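# Is the Votix two-arm bench kit any good for sorting bits into boxes, or should I walk away?

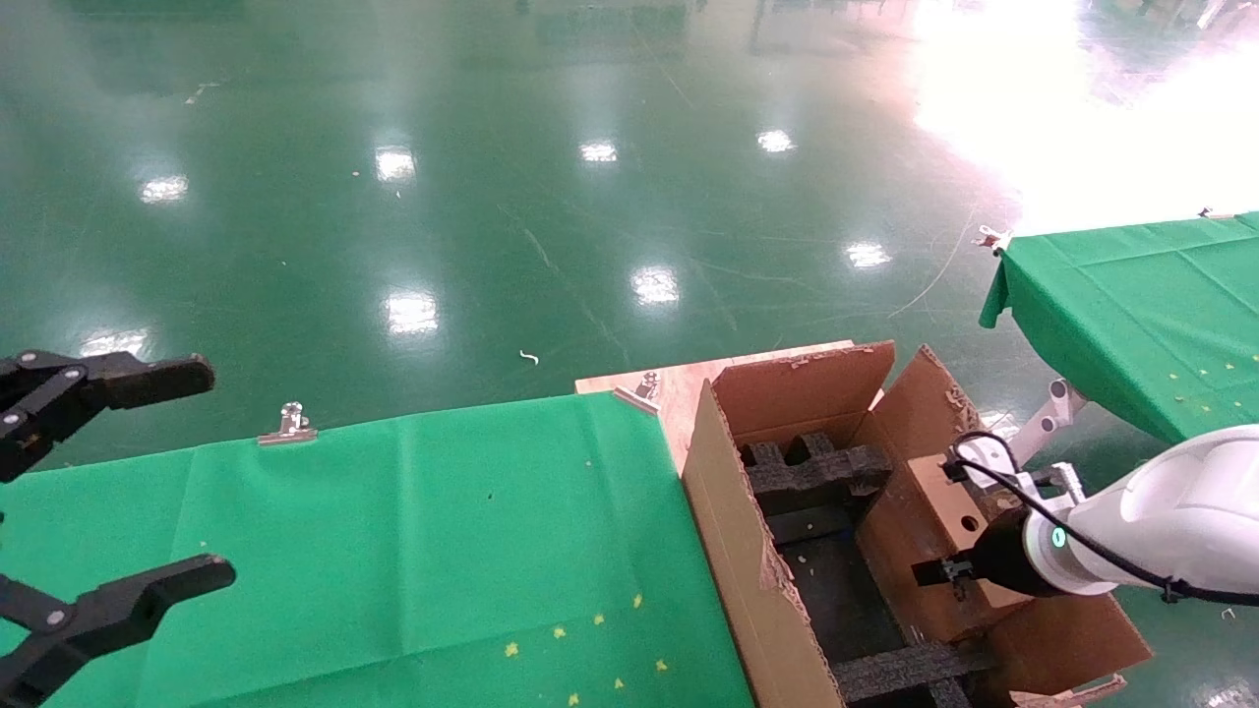

I've been on a trial of the Votix two-arm kit for a fortnight, and the people I got it from (Lapointe, who resell it and do the setup) would quite like to know by the end of October whether I'm keeping it. I would quite like to know too.

Background, for those who enjoy background. We're a small unit in Clavdale that packs spares for garden machinery. A lot of what we send out goes in cardboard boxes with foam dividers, one part or one card insert per compartment. It's dull work and people leave over it. The brochure said the kit would "take the repetition out of packing", and so far it has, in the sense that it rarely does the same thing twice.

What it does well: big, stiff parts going into an open tray. I could watch that all day, and on the first day I did.

What it does badly: reaching down between foam dividers to place or lift a small piece of card. On my last proper run I gave it 200 picks and it managed all but 29 without a person stepping in. Lapointe say this is "within the expected range for partitioned packaging". I didn't know there was an expected range. It wasn't in the brochure.

Things I've already tried:

- slowing the arm down (helped slightly, and now my tea goes cold during a cycle)
- clipping the green cloth down tighter so nothing rucks up
- putting the box on a board so it sits at the same height each time
- the "gentle" grip setting, which drops things gently

The box flaps are another nuisance. If they aren't folded well back, the arm brushes one on the way in and the box shifts. Our boxes get used over and over for testing, so the edges are a bit chewed by now, and I do wonder if I'm being unfair to it.

So: has anyone kept one of these past the trial? Is it me, the boxes or the kit? And is the monthly support plan worth having, or is it a chap reading me the manual?

---

## Answers

### Answer 1 – marked as accepted

We've had the same kit for over a year, so I'll go through it in the order you'll meet the pain.

**Your boxes.** You are being a bit unfair to it, yes. Old cardboard goes soft along the cuts and sheds bits, and the depth camera on ours got very interested in the bits. Use a fresh box for any run you intend to judge the thing by. Keep the tatty ones for teaching new positions, when you're going to bash them anyway.

**The dividers.** Black gripper, black foam. On our unit the vision software had real trouble telling where the foam stopped, and we'd get the arm hesitating over a compartment like someone choosing a biscuit. We changed to a pale grey foam from our packaging people and the misses dropped a lot. I can't give you a proper figure, as I changed the lighting in the same week like an idiot.

**The lighting.** Worth a look if you've got a shiny floor. Ours is a painted concrete one that throws every ceiling light straight back up. We moved the bench, turned off the one lamp directly over it and recalibrated. Do the recalibration after you move things. I did it before, twice.

**The fingers.** The standard ones are too fat for narrow compartments. Votix sell a slimmer pair and you should make Lapointe lend you some before you sign anything. They will tell you the slim ones are "for electronics". Ask again.

**Flaps.** Fold them right out and tape them to the board. It looks dreadful and works fine. If you're running a lot of boxes, get somebody to knock up a simple frame that holds them open.

**Cable.** Check how yours is dressed. On ours the loop over the arm was a touch long and would settle in a different place after each reach. One more tie and it behaved.

**Support plan.** We paid for it for the first three months and then stopped. The person on the phone was good. The person who replied to emails was sending me links to the page I'd emailed about.

Would I buy it again? For trays, tomorrow. For partitioned boxes, yes, but only with the slim fingers in the price and the trial extended until I'd seen them work on my own packaging. Ask for another 20 working days. They gave us that with very little arguing.

### Answer 2

We looked at Votix and went with the Ollton one instead. Dearer, noisier, and the software looks as if it was drawn in a car park, but it came with three sets of fingers and a person who stayed until it was packing our stuff and not theirs. I'd at least get them to quote. Lapointe became noticeably friendlier once we mentioned it.

One warning: Ollton's minimum order for spare finger pads is 400. We have a drawer of them. If you want some, say so.

*Comment from the asker:* Do the pads fit the Votix?

*Comment:* No. I still have a drawer of them.

### Answer 3

Have you tried turning the boxes round

*Comment from the asker:* I have now. It's slightly worse from that side, so thank you, I've put it back. Lapointe have agreed to the longer trial and the slim fingers are meant to be coming with the next delivery. New boxes ordered as well. Will update when I've done another run.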